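November, notebook, back bench at Tiltstead

Starting this page late because the morning went to the vibrator. The one on bench 2 has been buzzing like an angry wasp all week and I finally took the top off – loose screw under the plate, nothing worse. Tightened it, wiped the dried stone out of everything, put it back. If it starts up again, write it on the board please, don't just turn the dial down!

Main job was the upper partial for the Tekthorpe office, the one with the flexible clasps. It came back because the patient says it rocks when she chews on the left. I put it on the original cast and it sits like a dream (of course it does), so the cast is my suspect and the partial is off the hook for now. I looked at the impression again under the lamp and there's a drag line behind the second premolar that I should have caught the first time. My fault as much as theirs. Called them and asked for a new impression, and asked them to hold the tray still until it's really set. They were nice about it.

While I waited on that I poured test casts in the new stone from Stikard. I made 5, all from the same silicone mold, and kept the water measured to the line this time instead of going by feel like I usually do. Notes so far:

Mixes smoother than what we have now, and it stays runny long enough that I wasn't rushing.

Two of the casts had a bubble on a cusp tip. Both were from the first mix, which I did by hand. The vacuum mixed ones came out clean.

The color is a sort of dull peach. I don't love it, wax shows up less on it than I'd like. Ornella Fabbri doesn't mind it at all, but she has better eyes than me.

Edges feel hard with a fingernail after an hour. Want to try a real trim on them tomorrow before I say anything good about it.
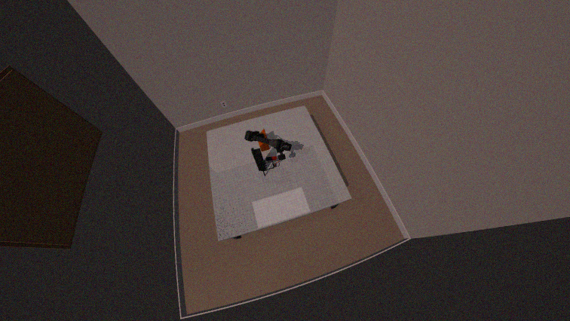

Sim render, arm on the square table.

After lunch I did the bite rims for Pillay. Wax was too soft at first, so I dropped the water bath down and let it sit, and then it behaved. We're down to 70 sheets of the pink wax, which sounds like plenty until somebody gets a run of full dentures, so I've put it on the order list. Also on the list: fine sandpaper bands, pumice, and the small brushes that keep walking off.

Polishing – I had another go at getting the palate side of an acrylic denture shiny without flattening the texture. Slower wheel, wetter pumice, less leaning on it. It's better. I still burned a little patch near the back edge where I stayed too long, so I had to go back over that with the rubber point. Ornella thinks I press harder when I'm talking, and she may have a point there, I was telling her the whole wasp story at the time.

Night guard for the other Tekthorpe patient is trimmed and in its bag, label on. It's the thicker sheet, as they asked. I ran the edge past my thumb all the way around and it's smooth.

For tomorrow:
Trim the Stikard casts, check the margins with the loupe.
Pour the new Tekthorpe impression if it comes with the early pickup.
Ask whether Pillay wants the midline marked on the rims or if they'd like to do it chairside.
Clean the trap under the plaster sink, it's draining slow again.

Left at 7, lights off, compressor drained.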